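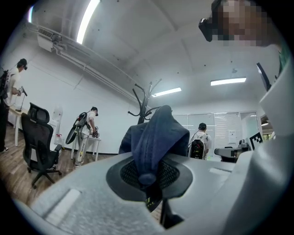

Navy blue cloth item, folded.

Kaijage Clothing Reuse, progress report to the Tellum Fund
Jul 10, 2019

Quick one this time, full accounts to follow separately. Covers everything since the March report.

Where we are

Derkotcombe shop open and trading. Lease signed for the back unit too, same landlord, same terms as before. Sorting moved in there, which frees up the front for rails. Paromach drop-off point running but slower than we hoped, see below.

Collected so far: 3000 items, most of it adult clothing. Kids' clothes go out as fast as they come in. Winter coats were the big surprise, people clear them out in spring and we had nowhere to put them. Now boxed and labeled by size for fall.

Households helped with free clothing: 708. That is ahead of the number in the grant agreement. Mostly referrals from the two schools and the housing office, some walk-ins. We don't ask for proof of anything and would like to keep it that way, happy to discuss if Tellum needs more on the forms.

Repair sessions

Going well. 215 items mended instead of going to rag. Zippers, hems, buttons mainly. The evening session fills up, the morning one does not, so we are dropping the morning one after this month and putting the hours into a second evening. No change to the budget line. One of the sewing machines is out of action again (tension), quote for the repair was almost the price of a used one so we will probably replace it. Would come out of equipment, there is enough left. 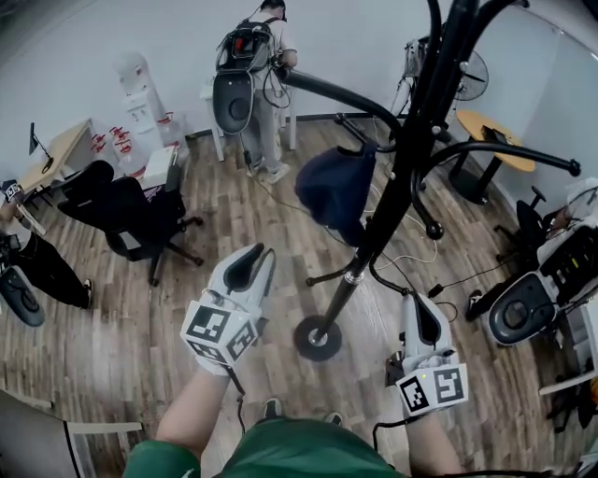 Hats, scarves and bags are still the weak spot. They come in mixed with everything else and get buried at the bottom of the sacks. Sorting guide has been rewritten so accessories get their own bin from the start, and the price list now has them on a seperate line. Too early to say if sales are up.

Paromach

Honest picture: not great. The drop-off bin was put behind the parking lot where you can't see it from the street. Asked for it to be moved in April, asked again in May, still waiting. Donations there are low and a lot of it arrives damp because the lid doesnt close right. New lid ordered. If the site isn't sorted by the end of summer we would like to move the bin to the library side and will write to you before doing anything.

Money

Spending is under on transport (one van run a week instead of two) and over on storage boxes and printing. Overall within the total. We'd like to move the transport underspend to storage, please confirm by email if that's ok. Shop income is covering the electric and the card reader fees, not yet the rent.

Next period

Second evening repair session starts
Coats back out on the rails, half price for the first two weeks
School uniform swap in Derkotcombe, date depends on the hall
Decision on the Paromach bin
Replacement sewing machine

Receipts are scanned up to the end of June, a few from the van still missing, chasing those. Next report due in the fall as per the schedule.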